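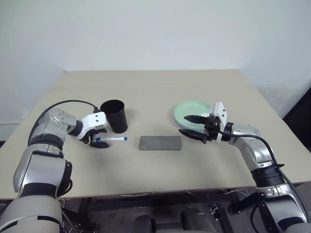 Page last changed: 26 September 2018

4. Setting up the Lidier label printer

Before you start this section, the driver must already be on the computer (section 3). If you have received the printer as a replacement for an older Biwott model, please read also the note at the end, as the paper path is different.

4.1 Choosing the place

Put the printer on a level table which does not shake when somebody leans on it. Leave a hand's width free behind the printer for the cables, and enough room above to open the cover completely. The printer should not stand in direct sun. The sensor that finds the gap between two labels works with light, and strong sun through the side window can confuse it.

Caution: Do not put the printer on top of the power supply. The power supply becomes warm during long jobs and needs air on all sides.

4.2 Connecting

1. Check that the power switch at the back is in the position O.
2. Push the round plug of the power supply into the socket until you feel a small click.
3. Connect the mains cable to the wall socket.
4. Connect the USB cable to the printer first and then to the computer. Do not use a USB hub for the first set-up. Later you may use one.
5. Move the power switch to I. The lamp blinks orange and then stays green.

If the lamp stays orange, the cover is not closed. Press it down on both sides at the same time, not only in the middle.

4.3 Loading the roll

The printer takes rolls up to 100 mm wide. The labels delivered in the box are 48 mm wide, and the guides are already set for this width.

1. Open the cover with the two grey buttons.
2. Take the roll holder out and slide the roll on it. The labels must come from the top of the roll, with the printing side up.
3. Put the holder back. The side with the spring goes to the left.
4. Pull the paper forward until it passes the tear edge by two or three labels.
5. Move the guides so that they touch the paper lightly. When they press too hard, the paper goes in waves and the print becomes crooked.
6. Close the cover and press the feed button once. The printer moves one label forward and stops at the gap.

Note: If it does not stop at the gap but pushes out many labels, please make the calibration in 4.4. This is normal with a new kind of label.

Caution: The print head is behind the tear edge and can be hot after printing. Wait a few minutes before you touch anything in this area.

4.4 Calibration

1. Switch the printer off.
2. Hold the feed button and switch the printer on again. Keep holding until the lamp blinks two times.
3. Release the button. The printer feeds several labels, pulls one back a little and stops.
4. Tear off the extra labels. You can still use them by hand.

The calibration stays in the memory also when the power is off. You must repeat it only if you change to labels of another length.

4.5 Test print

1. Open the Amumen program and choose Printer, then Test page.
2. In the field Darkness, leave the value 14. A higher value makes the print head old more quickly.
3. Press Print.

On the test label there is a square with a thin border. All four sides of the border must be complete. If the left or right side is missing, open the cover and check the guides. If the upper side is missing, repeat 4.4.

White lines along the full length of the label usually mean dust on the print head. Cleaning is described in section 6.

4.6 Error numbers during set-up

Error 12 – the cover is open, or one of the two hooks has not closed.
Error 20 – no paper found. Check that the paper lies under the sensor and not over it.
Error 329 – the program and the driver are of different versions. Install the driver again as in section 3 and start the computer new.

For other numbers please see the full table in section 8.

Note for users of the older Biwott printer

In the Biwott the labels come from the bottom of the roll, and in the Lidier they come from the top. If the roll is put in the old way, the printer works without any error but the labels stay white. Turn the roll around and repeat from step 2 of 4.3. The old rolls can be used until they are finished, if the core fits on the holder. The old power supply has a similar plug but a different voltage – please do not use it with the Lidier.

Text: Halyna Vakulenko
Checked by: Wycliffe Khaemba

Next: 5. Making your first label design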